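Ticket 372 – Gripper opens by itself during remote demonstrations (simulated kitchen)
Status: Resolved
Opened by: Bushra Bukhari, Pledorska
Assigned to: Finn Wiegand, Uvinus support
Component: Teleop client, hand controller input

Original report

We are recording pick-and-place demonstrations in the kitchen counter scene. The operator drives the arm with the hand controller and holds the trigger to keep the gripper closed. On many attempts the gripper opens for an instant after the cup has been picked up. The cup drops or slips sideways, and the episode has to be thrown out.

It does not happen with the sponge or the apple. I have restarted the client and the simulator and reloaded the scene. Same result. The controller battery is full.

Of the last 60 cup attempts, 20 failed this way. The failures come from both operators, so I don't think it is a matter of how one person holds the trigger.

Bushra

Reply from Finn Wiegand

Thanks. Please send the episode logs from one good attempt and one failed attempt, with the raw trigger value included. You can turn that on under Recording, Extra channels. Also tell me which client build you are on and whether input smoothing is on or off.

Does the cup drop during the lift, or later when the operator is moving it across?

Reply from Bushra Bukhari

Logs attached. Smoothing is off. We turned it off in October because the arm felt slow to follow the hand. The build is the one that came with the Naqvi scene pack; I have not updated since.

It drops later. The lift is fine. The trouble starts when the operator has to turn the wrist to get the cup in among the other objects.
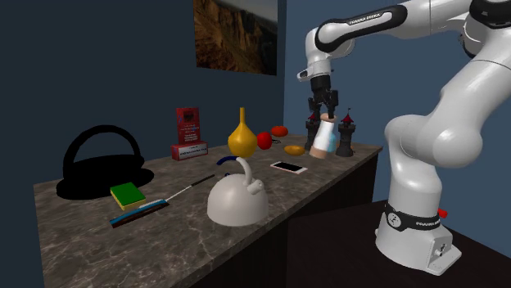 The space between the two towers is the hard part. Operators slow down a lot there and make small corrections, and they tend to ease off the trigger without noticing. With the sponge there is plenty of room and the whole move is over quickly, so that could be why we never see it there.

I tried one thing myself. I moved the right tower out of the way and recorded a short set. The failures went away, but that changes the task and we can't use those episodes.

Reply from Finn Wiegand

That matches the logs. In the failed attempt the raw trigger value sinks slowly while the operator is correcting, and then crosses the open threshold for 2 frames before it comes back up. The client takes that as an open command followed by a close command. With smoothing on, a dip that short would be filtered out.

There are two separate settings here, and the menu does not make that clear. "Smooth input" applies to both the arm pose and the gripper. "Smooth gripper only" is further down the page and leaves the arm alone. Please try this:

1. Leave "Smooth input" off.
2. Turn on "Smooth gripper only".
3. Lower the open threshold one step from the default.
4. Restart the client. The threshold is only read at startup.
5. Record another set with both towers back in their original places.

Don't change the grip force. I know that is tempting, but it will not help with this, and the new episodes would no longer match the ones you already have.

Reply from Bushra Bukhari

Did all five steps. The first few attempts still failed, and then I found that the restart had loaded the old settings profile. Once I saved the profile and restarted again, the failures stopped. We ran a full set of 60 with the towers in place and had no unplanned opening. One attempt was lost because the operator bumped the left tower, but that is a separate matter.

The arm follows the hand the same as before. Both operators say the release feels a little later than they are used to. They can live with it.

Two questions before you close this. Can we keep the good episodes from before the change? And our Cidville office uses the same scene – should they make the same change?

Reply from Finn Wiegand

Yes to both. The stored gripper command is open or closed, so the earlier good episodes are still usable. Filter out any episode with an open command shorter than five frames and keep the rest. For Cidville, export your profile and have them import it, then restart the client.

I have filed a request to put the two smoothing settings next to each other, and another for a warning when a profile has unsaved changes at exit. Closing this ticket. Reply here if it comes back and it will reopen.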